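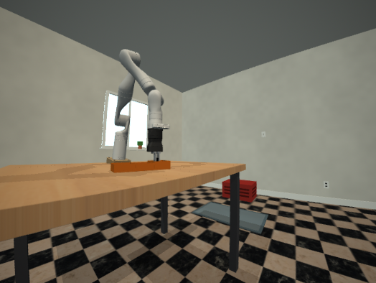

Can a Robot Do Your Chores Yet? Tips From Somebody Who Keeps Checking

Updated 3rd July

I get asked this more than I get asked about limescale these days, so I'm giving it a page of its own. The short answer is a little bit, sometimes, if you tidy up for it first. The long answer is below, with the tips I'd give anyone who is thinking about letting a machine loose on the housework or in the garage shop.

Start with the chores that are already done by machines and that we've all stopped calling robots. The dishwasher, the dryer, the bread maker on top of my fridge. They work because the job comes to them in a box. You load the box, you shut the door, off it goes. Anything that has to reach out and find the job for itself is a whole different animal, and that's where I'd keep my wallet shut for now.

Tip one: judge a machine by the pick-up, and don't get too excited about how nicely it moves. Swinging an arm around is the easy part and it looks terrific (I could watch it all afternoon!). Closing two fingers on something low and wide, without knocking it or pinching the rim, is where I see most of them struggle. If you're shown a demo, ask to see the same object turned a little, or slid up close to another one. Then ask to see it done 40 times in a row.

Tip two: ask if you're looking at a simulation. Plenty of the practice happens inside a computer now, with a made-up room and a made-up table, and I think that's a fine idea because a virtual dish costs nothing to drop. But a pretend tabletop never has jam on it. My friend Satish Dixit runs the packing room at Hedegaard, where they make drawer organizers, and he spent most of April comparing what an arm did on screen with what it did on his bench. On screen it placed 240 trays without a complaint. On the bench it got stuck on the ones with a curled label.
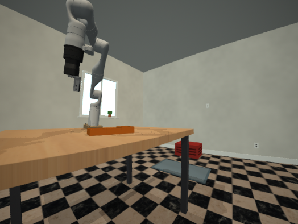

Satish did end up keeping the arm, by the way, for one job only: moving trays from one side of a bench to the other. He says the trick was fixing everything else in place. The trays always start against the same stop, the bench is always clear, and nobody parks a coffee cup there. Which brings me to something you can use at home whether or not you ever own a robot.

Tip three: give things one place. If your sponge, your scrub brush and your dish soap each have a spot, you can clean the sink half asleep – and so could a fairly dim machine. I put a strip of masking tape on the shelf under my sink to mark where each bottle goes. It looks silly and I've kept it up for two years.

Tip four: clear the floor before you buy anything with wheels. My Jindach floor sweeper does a good job on the hall tiles and a terrible one anywhere near a rug with a fringe. I lift mats, crates and shoes up before I run it, which takes me 5 minutes. Count those minutes! If getting ready takes longer than sweeping would, use a broom.

Tip five: price it per chore. The little countertop stirrer from Sinness was $445 when I looked, and I make risotto maybe once a month. A wooden spoon and a podcast will see me through.

As for laundry, I went to the open day at Skernside hoping to see a towel folded, and I did see one, slowly, after a person had laid it out flat. Shirts they weren't ready to show. I fold mine straight from the dryer while they're warm, sleeves in first, then thirds, and I stack them on their edges in the drawer so I can find the blue one.

Next time I'll get to the oven racks, which several of you have been asking for. Soak them overnight in the meantime – the bathtub is fine, just put an old towel down first so they don't scratch it.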